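Countertop microwave, cream finish, Midea – kitchen review
Posted 9 Oct 2021 by Līga Lūse

Scope first. The unit was reviewed for daily use in a shared kitchen: reheating, defrosting, and how fast a person who has never used it can get it going. Baking and grilling were left out. It replaced a Furkel with two rotary knobs, which had served since before the Mimholm office moved floors, so most comparisons are with that one.

The body is a plain box with rounded edges and a flat top. Labeling is heavy. A strip of small print runs along the front edge of the top panel, with two blue-bordered stickers to the right of it. They can stay where they are, but crumbs and grease will collect at the edges of any sticker in a kitchen, and I would want them off before the first month is out.

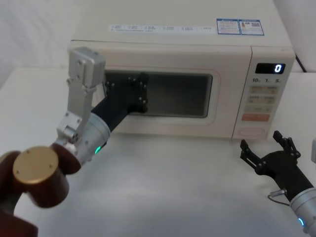
Top labels and control panel, display at 0.

Door and window. The door takes most of the front. The window is dark tinted glass with a stepped surround. Tinted glass hides splashes well and hides the state of your soup equally well. With the cavity light off, you can tell that something has been left inside and not much more. The step around the glass needs a cloth with a corner, or a soft brush. The Furkel's flat door wiped clean in one pass.

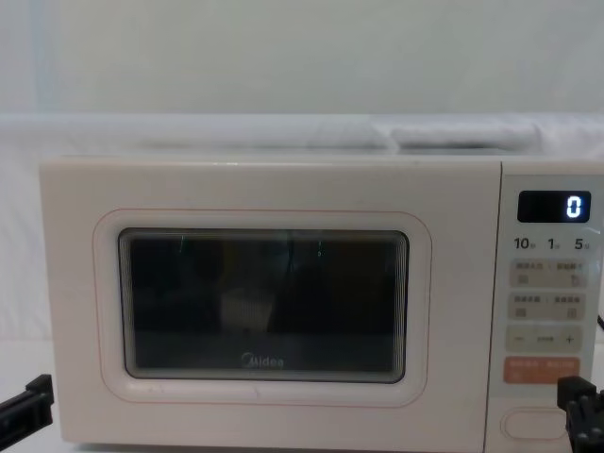
Photo: Farhad Shirazi

Controls. Under the display there are three time labels reading 10, 1 and 5, each followed by small Chinese characters. Anyone who does not read Chinese should get the functions translated and put a card on the wall. We printed ours in 16 point type, and 20 would have been easier to read from standing height. The panel itself is a flat strip beside the door, so cleaning it is simple. I still prefer a knob for reheating. Turning to four minutes takes one movement, and adding up time steps takes several.
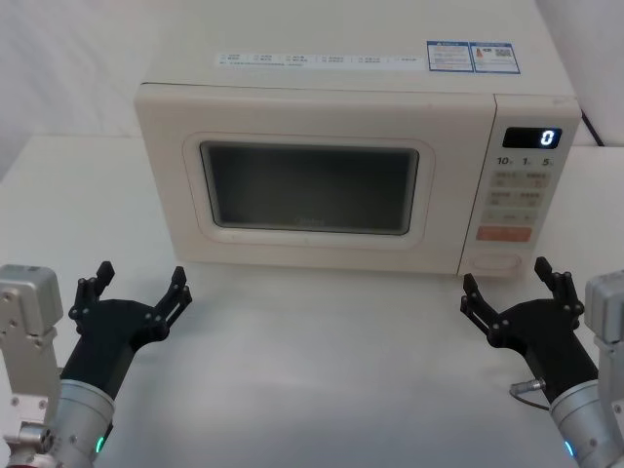

Door on the left, narrow control strip on the right.

Finish. Cream is a forgiving color for dust and a poor one for tomato. The door margin under the window is where marks show up first, since hands and plates pass it all day. Use a damp cloth and mild soap. I tried a Nistov scouring pad on an old cream lid and it dulled the surface – keep those for the sink.

Rating: 4 out of 5. One point off for the labels and the window surround.
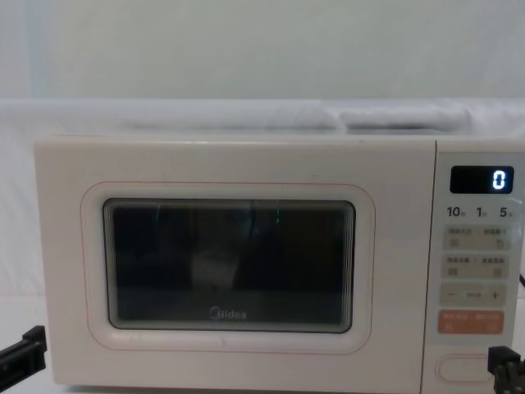

Farhad Shirazi disagrees about the knob. On the Koskela he uses at home, four minutes on the dial can mean three and a half or nearly five, and he would take the buttons for porridge any day. He also thinks the card should go beside the panel at eye level, with the defrost steps on the first line.

Fair on the accuracy. The card has been moved, and the rating stays as it is.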